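Tags: Simulation, Navigation, Mailing List

Re: [endis-users] Depth noise and sim transfer

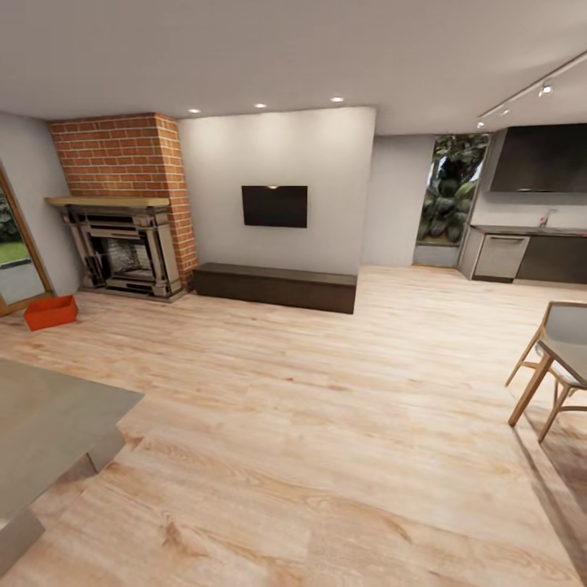 Living room and kitchen scene, rendered in Endis

October 24, 2023

Hi all,

> Did the randomized floor textures help at all, or was it
> only the depth noise? Our September runs on Kashindye
> couldn't separate the two.

Mostly the noise, and I'm thrilled with how clear it came out! We trained on 200 rendered homes (the one up top has the wood floor and brick chimney I keep going on about) and ran 477 test episodes per setting. With clean depth the policy clipped table corners in 42 of them. With noise on, 2. Floor textures alone barely moved anything.

Glass doors are still a mess, so ideas welcome. I'd love to see somebody try this on the Drostinwood set, the rooms there are much tighter. Configs are in the Trendberg branch, use the second one.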